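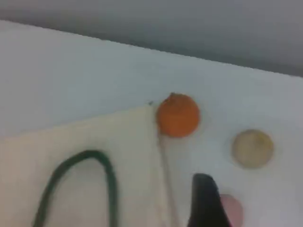
Home Topics Places People Recent changes

Pollwood Open Day

Reading time: 3 minutes

The Pollwood Open Day is a public demonstration of robot arms and handling equipment held each May at the Pollwood workshop in Jomisholm. It was started by the engineer Isamu Hamada as an afternoon for local schools and later opened to all visitors. The event is best known for its tabletop demonstrations, in which a robot arm works with small household items and toys in front of a seated audience.

Background

Pollwood began as a repair shop for packing machinery. Hamada joined it from the firm Hirose and set up a small group to work on grasping, the part of robotics concerned with picking up and holding objects. The first open day was planned as a single event. Teachers asked for it to be repeated, and it became a fixed part of the workshop's year.

Entry is free. The main hall holds 500 people, and visitors are let in by timed ticket when it is full. The best attended year drew 1,998 visitors over two days. A typical year brings in 800.

Tabletop demonstration

The central demonstration takes place on a plain white table set against a gray backdrop. Objects are placed within reach of a black gripper. The usual set includes small balls in different colors, among them orange, beige and pink, along with a sheet of cream paper and a length of dark green cord laid on it in a loop.

The balls and the cord are used to show two different kinds of problem. A ball keeps its shape but can roll away if a finger touches it off center. A cord stays where it is put but changes shape as soon as it is lifted, so the arm cannot rely on a stored outline of it. The pale objects are harder for the vision software to separate from the table than the orange or green ones, and the presenter often starts with the orange ball for this reason.

Each session lasts 20 minutes. The arm is first moved by hand control, then run under its own program. Failed grasps are left in the session and the operator talks through them – a practice introduced by Inmaculada Calvo, who ran the demonstrations for 5 years. Visitors may ask for the objects to be moved between attempts.

Other activities

The side rooms hold smaller displays. Roscoe Benavides gives a talk on gripper fingers and how their shape affects the hold. Yoshinori Sugiyama runs a table where children steer a two-finger gripper with a pair of levers. The Vunia, a wheeled carrier built at the workshop, makes trips along the corridor with boxes of printed programs.

Tours of the machine shop are limited to visitors aged 12 and over. Closed shoes are required.

Organization

The event is run by workshop staff under Masaru Okabe, who took over from Hamada. Parking is at the north gate, and the machine shop closes one hour before the main hall.

See also: Robot grasping – Pollwood – Jomisholm

Page last changed 2020-11-30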